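The Linen Closet Gallery

Hello and welcome back to my little corner of the internet! If you're new, this is the page where I put pictures of whatever I've been sorting, folding, washing or otherwise moving from one pile to another at home. This round is all about the soft stuff - blankets, towels, pillowcases, the fleecy odds and ends that live at the back of the closet and breed when the door is shut.

It started in July, which I know is a ridiculous month to be thinking about fuzzy things. But the upstairs closet wouldn't close anymore, and every time I went for a towel I got a blanket on my head. So I pulled the whole lot out onto the bed and began from the top.

I'd planned to do it in one morning. It took me 9 evenings, with a lot of tea and a fair bit of sitting on the floor wondering why I own so many pillowcases with no partners. I'm slow at this and I like being slow at it (my sister could do the entire house in the time it takes me to do a shelf).

Anyway, on to the soft stuff, starting with the lavender.
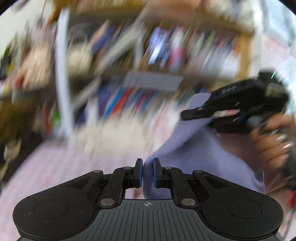
Page last changed: July, 9:13 p.m.

Lavender, pulled out on the diagonal. I love this color so much, and I love that fuzzy edge even more. Pink stripes peeking through underneath, too, and I think the two look lovely together. Lavender and pink is a combination I was told to grow out of when I was thirteen and I'm pleased to report I never did.

The rest of this page is my notes on the other shelves, for those of you who asked how it all went.

The fuzzy shelf

Anything with a nap or a pile gets its own shelf now. I used to mix it in with the cotton sheets and then spend the winter picking fluff off the sheets, so that's over. Fuzzy things get shaken out at the back door first, then folded in half and in half again and rolled from the short end. Rolls take up more room than flat folds, I'll admit that, but you can see every one of them from the front and you don't have to lift five things to get to the sixth.

I wash them on cool with hardly any soap and no softener at all. Softener makes fleece go sort of greasy, at least it does in my machine. I've been using Clirar, the plain one without the scent, and a small capful is plenty. Line dry if you can! A tumble dryer on high will turn a lovely soft throw into a bath mat - ask me how I know.

The pillowcases

Oh, the pillowcases. I ended up with 13 that match nothing. A few had belonged to my grandmother and have her stitching along the hem, so those were staying no matter what. The others I sorted by how they felt, which sounds silly, but I put the crisp ones together and the washed-to-death ones together and it turns out I only ever sleep on the second kind. The crisp ones went to the spare room, where guests can be impressed by them.

If you've got singles like mine, they make very good bags. I keep each sheet set inside one of its own pillowcases (an old trick, and not mine), and the orphans hold the winter scarves.

Towels

Big ones at the bottom, hand towels in the middle, washcloths in a basket because I've given up folding washcloths. Life is short. The basket is a Huvholm, bought years ago and still going strong apart from one handle, which I've tied back on with kitchen string.

My neighbor Somkiat Khunthong came by while I had towels all over the landing and showed me how he folds his. Thirds lengthwise, then thirds again, with the folded edge facing out. I'd been doing halves my whole life! The thirds fit my shelf perfectly, with room left over for the hot water bottle. He also took home two bath sheets for his dog, so thank you, Somkiat, for the lesson and for the floor space.

Stripes and patterns

I don't have a system here, I just like them facing out. Pink stripes next to plain colors, checks at the end, and the one very loud floral turned round so it shows its back (it was a gift, and I do use it, but only when the giver is visiting). If I open the door and it looks cheerful, that's good enough for me.

What went out

Two big bags in the end. The thin towels and one scratchy blanket went to the animal shelter, and the decent sheets in sizes I don't have beds for went to the thrift store on Gebremichael Street. They were so nice about it and helped me carry everything in from the car. I only bought one thing while I was in there, a little Gelevia sachet for the shelf with the wool. It smells of cedar and something like oranges, and now so do I.

Small things I'd do again

Wipe the shelves down while they're bare. I found a bobby pin, a birthday candle and a library card from a town I haven't lived in since college.

Put a strip of masking tape on the shelf edge with the bed size on it. Twin, full, queen. I felt a bit bossy writing it but the kids put things back in the right place now, mostly.

Leave a gap. I kept half of the top shelf clear and I'm guarding it with my life.

The guest book is still open if you'd like to tell me how you fold a fitted sheet, and please do, as mine still go in as a ball. The counter says 1,849 visits so far, and I'd guess a good chunk of those are my mother. Hi, Mom! The kitchen drawers are next, once I've found somewhere to put everything that's in them.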